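The bow tie stand, finally

I've owned 14 bow ties for years and kept every one of them in a shoebox, which meant I wore the same two. So this February I gave in and got a spinning rack, the white kind with skinny spokes that shops use for scarves and jewelry. Osvaldo says it looks like a broken umbrella. He's not wrong – but I love it!

The dark reddish-brown one gets to go first. It's my favorite, and it stands up nicely when propped, with both loops facing front. 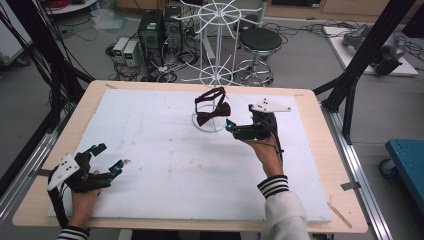 What goes where

Plain ones on the top ring, patterned ones lower down (I'll probably change my mind by next month). I leave a free spoke between neighbors so the loops don't get squashed, and I fasten the neckband before hanging so nothing slides off when I give it a spin. Which I do, a lot.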